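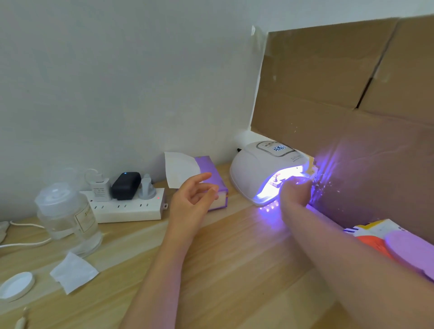 책상 위 램프. 보라색 불빛이 앞에까지 번짐

부업 석 달 정리. 쓴다 쓴다 해놓고 계속 미뤘는데 오늘 아니면 또 안 쓸 것 같아서 그냥 씀. 이따 택배 접수 마감 전에 나가야 돼서 두서없음 주의.

지난번 글에 비밀댓글로 물어보신 분들이 꽤 계셨는데 답을 하나하나 못 달았다. 죄송. 대부분 "그래서 남아요?" 였음. 결론부터 말하면 남긴 남는데 시급으로 따지면 알바가 낫다. 그래도 계속은 할 거임. 이유는 밑에 쓸 수 있으면 쓰고.

일단 판매처. Ganeo 하나랑 Surkum 하나, 두 군데 열었다. 처음엔 Ganeo만 했는데 노출이 진짜 안 됨. 신규 상점은 검색하면 저 뒤에, 스크롤을 한참 내려야 나온다. 내 상점 이름을 통째로 쳐도 비슷한 이름 다른 가게가 먼저 떴음. 그래서 한 달쯤 지나서 Surkum도 열었는데 여기는 반대로 첫 주에 주문이 우르르 들어오고 그다음에 뚝. 신규 가게 밀어주는 기간이 있는 모양이다. 그걸 모르고 첫 주에 재고를 더 만들어 놨다가 지금도 서랍에 그대로 있음. 열어볼 때마다 한숨.

3개월 동안 나간 주문이 42건. 많은지 적은지 모르겠다. 처음 생각한 거에 비하면 적고, 혼자 퇴근하고 와서 싼 거 생각하면 많고. 그중에 재주문이 몇 분 계신데 그분들 주소는 이제 외울 지경이다. 무섭게 들리려나. 좋다는 뜻임.

제일 몰랐던 거. 포장비.

재료비는 다들 계산하잖아. 나도 엑셀에 재료 하나하나 다 넣었음. 근데 포장은 "뭐 박스 얼마 하겠어" 하고 그냥 한 줄로 퉁쳤다. 박스, 완충재, 안에 넣는 얇은 종이, 스티커, 테이프, 감사 카드. 카드 인쇄를 소량으로 맡기니까 장당 412원이 나왔다. 카드 한 장이. 누가 읽고 버리는 카드가. 그때 진짜 좀 어이가 없어서 다음부터는 집에서 프린터로 뽑아서 잘라 쓰는데 이것도 일이다. 칼질하다가 책상에 칼자국 냈고 자르는 시간은 엑셀에 안 들어감. 근데 카드 빼고 보내본 적이 있는데 그때 받은 후기가 "심플하네요" 였다. 칭찬 아닌 거 같아서 다시 넣음.

박스 사이즈도 할 말 많음. 제일 작은 걸로 샀다가 두 개 주문 들어오면 안 들어가고, 중간 걸로 사니까 하나 주문 들어오면 안에서 덜컹덜컹. 결국 두 종류 다 샀다. 현관 옆이 박스 더미. 접어놓은 상태로도 자리를 그렇게 차지할 줄 몰랐고. 신발 신을 때마다 한 번씩 무너진다. 이건 진짜 사기 전에 집에 둘 데부터 봐야 됨. 묶음이 생각보다 큼.

완충재는 뽁뽁이에서 종이로 바꿨다. 환경 어쩌고 하는 멋진 이유면 좋겠는데 그냥 종이가 덜 굴러다녀서. 뽁뽁이는 밤에 자르면 소리도 크다.

택배. 편의점 택배로 시작했다가 Kaimal 계약으로 옮겼는데 소량 셀러도 받아주는 데라서 골랐다. 단가는 내려갔음. 대신 접수 시간이 칼이다. 오후 네 시 넘으면 다음 날로 넘어감. 회사 다니는 사람한테 오후 네 시가 뭡니까. 그래서 전날 밤에 다 싸놓고 아침에 출근하면서 접수함에 넣고 가는데 비 오는 날은 우산에 가방에 박스에, 지하철에서 다들 나만 쳐다보는 기분. 6월에 비 많이 올 때는 비닐봉투를 하나씩 다 씌웠다. 이것도 비용. 엑셀에 나중에 추가함.

배송사고는 딱 한 번. 근데 그 한 번이 길었다. 배송완료로 떴는데 못 받으셨다고 연락이 와서, 기사님이랑 통화하고, 고객님이랑 통화하고, 상담 쪽에서는 48시간 안에 답을 준다고 했는데 그게 그냥 "확인중입니다" 라는 답이었음. 결국 새로 만들어서 다시 보내드렸다. 먼저 보낸 거는 나중에 옆 동에서 나왔다고 하시더라. 친절하신 분이라 돌려보내 주신다는 걸 그냥 쓰시라고 했다. 돌려받는 배송비가 더 아까워서 그랬는데 후기에 인심 좋은 가게라고 써주심. 양심에 좀 찔림.

문의 응대. 이게 체력 제일 많이 먹는다.

밤 열한 시에 오는 "안녕하세요" 한 줄. 답하면 또 한참 있다가 "혹시" 한 줄. 본론은 새벽 한 시쯤 나옴. 처음에는 안 자고 기다렸다. 지금은 알림을 아예 꺼버리고 아침에 몰아서 한다. 끄기 전에는 답 늦으면 주문 날아가는 줄 알았는데, 꺼보니까 별 차이 없음. 진작 끌걸. 자주 오는 질문은 메모장에 답을 써놓고 붙여넣는데 한번은 딴 사람 이름이 들어간 채로 보냈다. 그 뒤로는 이름 자리를 아예 뺐다. 그냥 고객님. 고객님이 제일 안전함.

깎아달라는 분도 가끔. 깎아드린 적 있냐고 하면, 있음. 첫 달에. 너무 기뻐서 그냥 막 깎아드림. 배송비도 빼드리고 덤도 넣고. 그 주문 나중에 계산해보니까 마이너스였다. 내가 돈 내고 보낸 셈. 지금은 안 깎아드리고 대신 두 개 이상이면 배송비를 반만 받는데 이게 제일 반응이 좋다. 이유는 모르겟고 아무튼 좋음.

가격 얘기. 중간에 한 번 올렸다. 올리기 전날 잠을 못 잤음. 손님 다 끊길까 봐. 올리고 나서 한 주 정도는 조용해서 역시 망했구나 했는데 그다음 주에 원래대로 돌아옴. 그니까 애초에 싸게 잡은 거였다. 처음 가격 정할 때 비슷한 거 파는 가게를 쭉 보고 그중에 제일 싼 데보다 조금 더 싸게 했거든. 그러지 마세요. 제일 싼 데는 재료를 나랑 다른 단위로 사는 데다. 같은 게임이 아님.

사진은 낮에 창가에서 찍은 것만 쓴다. 밤에 찍은 건 암만 보정해도 색이 이상해서 문의가 두 배로 온다. "실제 색이 어떤가요" 라고. 그래서 주말 오전은 거의 사진 찍는 시간이 됐는데 흐리면 또 못 찍음. 날씨앱을 이렇게 열심히 본 적이 없다. 배경지는 Clenberg 거 아이보리 쓰는데 흰색보다 덜 차가워 보여서. 근데 구김이 잘 간다. 말아서 세워둬야 되는데 세워둘 데가 없음. 박스 때문에. (위 참조)

세금이랑 신고 쪽은 물어보지 마세요. 나도 모름. 사업자등록은 했고 통신판매업 신고도 했는데 둘 다 할 때는 엄청 겁먹었다가 막상 하니까 화면 몇 번 누르고 끝. 다만 신고증 나오는 데 며칠 걸리니까 오픈 날짜를 공지하고 나서 신청하는 바보짓은 하지 말 것. 내가 했음. 오픈 미룬다고 공지를 다시 올리는데 팔로워도 몇 명 없는데 혼자 그렇게 창피하더라.

시간은 평일에 두 시간쯤. 저녁 먹고 치우고 앉으면 아홉 시, 일어나면 열한 시 넘고. 허리가 문제다. 의자를 바꿔야 되는데 의자값 생각하면 몇 개를 팔아야 되나 자동으로 계산이 돌아감. 이게 부업 부작용 같다. 뭘 봐도 몇 개 팔면 저거지 하고 나눗셈을 한다. 커피도 그렇고 치킨도 그렇고. 치킨은 생각보다 많이 팔아야 됨.

그리고 드라마를 못 본다. 틀어놓고 손으로 작업하면 되겠지 했는데 불가능. 귀로만 들어서 주인공 얼굴을 모르는 드라마가 두 편 생겼다. 요새는 라디오.

계속하는 이유 쓴다고 했지. 음. 회사 일은 내가 한 게 어디로 가는지 잘 안 보이는데 이건 송장번호가 찍힌다. 어디 터미널에 있고 어디로 가고 있고. 점심시간에 그거 새로고침하는 게 은근 재밌음. 제주도 주문 들어왔을 때는 배 타는 것까지 지켜봤다. 돈 되는 이유는 아닌데 아무튼 그렇습니다.

다음 달 할 일. 서랍 재고 묶어서 할인으로 털기. 엑셀에 포장비 칸 제대로 나누기. 상점 소개글 고치기 (오타 있는 거 어제 발견, 석 달 내내 걸려있었음). 박스는 당분간 절대 안 사기. 의자는 보류.

댓글로 물어보시면 이번엔 진짜 답 달게요. 아침에 몰아서. 네 시 마감이라 이만 나감, 글 다듬는 건 다녀와서 하던지 말던지.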